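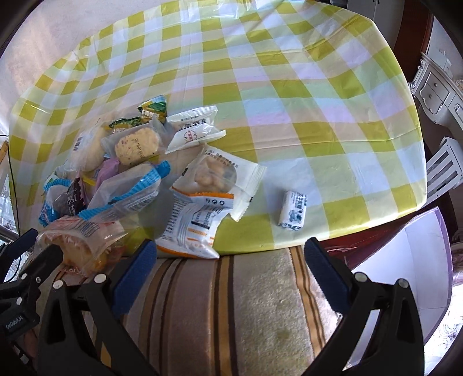 Snack sorting, seen from the right-hand gripper. Checked tablecloth, packets piled on the left, one small white roll off on its own.

Slide 1 - leave the photo up while people sit down

Hi everybody, thanks for coming back after lunch (I know the coffee line was long). I'm going to talk about collecting examples for a learning system, and I'm going to talk about the boring end of it, the end with tablecloths. If you came for network diagrams, the Radebe folks are on at 4 and theirs are much prettier than mine!

So, the project is called Ivano. We want a two-armed robot that can tidy small stuff off a table in a regular home. To teach it, we have people do the job themselves, holding a gripper in each hand, with a camera riding on the tool. You're looking at what that camera gets. Yes, it's very wide, and yes, you get used to the bendy table edge.

Ask: who here has ever tried to pick up a single wrapped candy with kitchen tongs? Wait for hands.

Slide 2 - why snacks

People ask me this every time. We started with wooden blocks, and the policy got really good at wooden blocks. Then we gave it a cookie in a packet and it just sort of petted the thing.

Snack packets are great teachers. Look at the pile again - foil with a crimped end, clear packets where the food shows through, a bigger white and clear one with a round window. They're shiny, they overlap, and the part you can grab isn't always the part you can see. Point at the purple wrapper wedged in the middle. That's the one I'd ask a new person to go for, and then I'd stand back and enjoy myself.

Then point at the little white roll on the right. Easy one, lots of room around it. You want those in the set too! We once threw out most of the easy grabs to save disk space and spent 3 weeks wondering why the model had gone so timid.

Slide 3 - the cloth

Short slide, don't ramble. The cloth matters more than I expected. Ours is glossy and checked and it has fold creases, so you get reflections and lines all over the place. Our first model, back in December, trained on a plain gray mat and fell apart when we moved it into a real house. At Gerkudwood we now change the cloth every 11 episodes. Everybody hates this rule. I made the rule and I hate it.

Slide 4 - how we run a session

One person, two grippers. Start with both of them open, and hold still for 5 seconds before you touch anything. Work at the speed you'd use at home. If you drop a packet, pick it up and keep going, please please don't stop the recording. Recoveries are gold, and for months we were cutting them out because they looked messy.

After each episode the person says one sentence out loud about what was hard. We type it into Histov, our labeling tool, and it gets searched all the time. "Slid under the other one" is the most common note we have.

(If running late, skip to slide 6.)

Slide 5 - what I'd do differently

Mix the rooms sooner. Keep the chairs and cabinets and whatever else is past the table in view. Write down which hand went first - we didn't, and now I'm going back through old footage doing it by eye, usually in the evening with a bag of chips.

Slide 6 - questions

Somebody will ask about gloves. Answer: haven't tried it, would love to hear from anyone who has. Somebody will ask if the data is public. Answer: the tabletop part will be, the kitchen part is still being checked.

Put the photo back up at the end and leave it there. Grippers are in the blue case by the door if anybody wants a go.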